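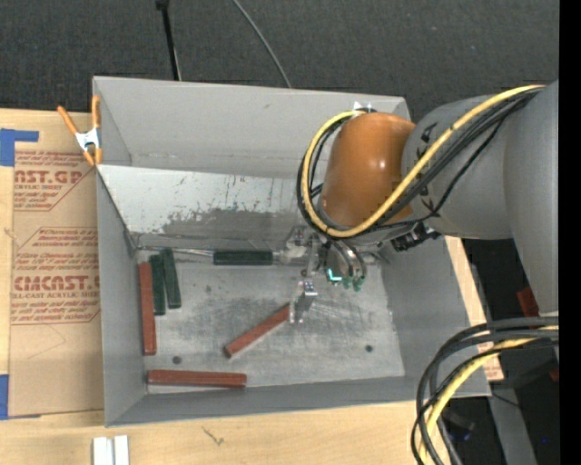
OK so the Huvgate depot hearing finally opened this morning and I've got a lot of notes, so bear with me. Quick recap for anyone new: 400 rifles went missing from the army depot outside Huvgate, and seven soldiers and two officers are charged with helping them walk out the gate. The prosecution's whole theory comes down to storage bins. Big, gray, rectangular, open on top, so think of the one in the photo and you've got the general shape. They say the rifles were taken apart and the pieces went out in bins like that, under scrap.

First up was Xóchitl Cárdenas for the prosecution. She talks fast! I was typing on my phone out in the hallway during the break trying to get it all down. Her opening was mostly dates and gate logs, and she kept coming back to one truck that signed out for the Cutomley road again and again, always on the night shift.

The defense (Segundo Yupanqui, for both officers) says the logs are garbage. His words were nicer than that. He says the gate computer was down for long stretches and people filled in the sheets afterward from memory. If he can prove that, it's a real problem for the state.

Judge is Socorro Alvarado, by the way. A few of you asked. She did the port bribery case a while back and she does not like people wandering in late. One reporter found that out at 9:05.

The part I wasn't ready for – one of the seven soldiers, Nilton Ayala, has flipped. It had been a rumor for weeks and now it's on the record. He'll testify that he was told to stop weighing the scrap loads. Told by whom, we don't know yet. Cárdenas wouldn't say and Yupanqui was on his feet before she'd finished the sentence.

Also, the men have been held for 14 months already. Their families were in the back rows, a lot of moms, a couple of babies. One woman had brought sandwiches for the whole row and the bailiff let it go.

Where did the rifles end up? Still the big question and I don't think this trial is going to answer it. Some were found at a farm near Mamani in October, wrapped in feed sacks. The rest, no idea. The ministry's line is "the inquiry is ongoing," same as it was last spring.

Somebody asked in the replies if the depot commander is charged. No. Ulises Bermúdez was moved to a desk job and he's on the witness list, but he isn't a defendant. Yupanqui brought up his name more than once this morning, so I'd guess that's where the defense is headed. My guess only, please don't quote it as news.

On the Bitance site's story saying there was a plea deal for everyone: I asked both sides at lunch. Both said no. Cárdenas laughed.

Afternoon was short. They argued over whether the scrap dealer can testify by video, and Alvarado said she'd rule on it first thing tomorrow. Ayala goes after that if there's time.

I'll be back in the same seat with a charged phone, and I'll post at the first break. If you have questions about the charges put them under this one and I'll get to them tonight after dinner.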